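June 7, 2020

Our club could train again last week, after almost three months without a ball. I want to write down how it went, because I will forget it when the season becomes normal.

I play handball in Kuvik. It is a small club with one hall, and we share the hall with the badminton people. I came to this country four years ago, and the club was the first place where I understood the jokes. So I missed it very much in the spring. In April I ran alone on the road to Milley and back, and I did throwing exercises against the wall of my building until a neighbor asked me to stop. She was polite. After this I only did push-ups, 200 in a day, divided into small groups. My shoulders are now quite strong but my legs have forgotten how to go sideways.

The first training was outside, on the grass behind the hall. We were ten players and we had to keep distance, so there was no defense and no contact. For handball this is a strange thing. We passed in pairs, always with the same partner, and then we did sprints of 32 meters, which is the length between the two trees that we used as marks. Our coach likes to change the distance when we are not looking. I believe the second tree was farther away at the end of the evening.

What surprised me most was the ball. I play left wing and I have a jump shot from a bad angle which I practiced for two years. I tried it on the grass and the ball went over the fence, to the parking lot. The second one also. On the third try I hit the post, and everybody clapped.

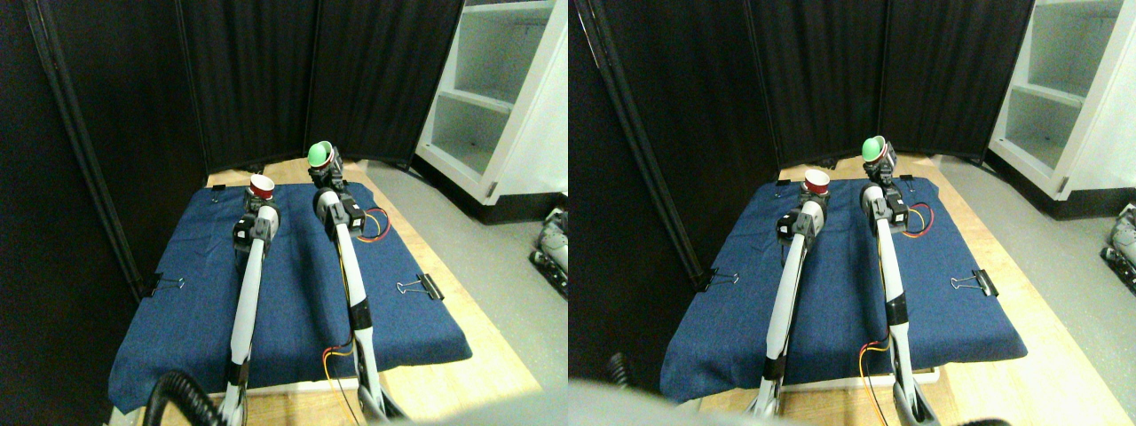
*Two arms, a red cup and a green cup.*

After the training we sat on the steps and talked about the last season. We finished it in fourth place, because the league stopped and the table was left as it was. Some of my teammates think this is unfair, as we still had a home match against Cloutier, and we always win at home against Cloutier. I am not so sure. In the fall we won there by one goal, and their goalkeeper was sick that day. I would have liked to play this match anyway.

The next question is money. We did not have our spring tournament, and from the tournament we normally pay the balls and the bus. Last year it brought 1068 after the costs, mostly from the grilled sausages. This year we will try a run instead, where each player does laps on the track in Bumby and friends pay a small amount for each lap. One lap there is 400 meters. I promised to do thirty, and now I regret it a little. If you read this and you know me, please do not promise more than you can pay, as I intend to finish them all.

The hall should open again later in the summer, but I do not know the rules yet. I heard that we must bring our own ball and change clothes at home. Both are fine for me. I ordered new shoes also, the same model as before but half a size bigger, and they have not arrived.

Tomorrow I will do only stretching. My left knee makes a small sound when I go down the stairs, and I want to give it two quiet days before the next training.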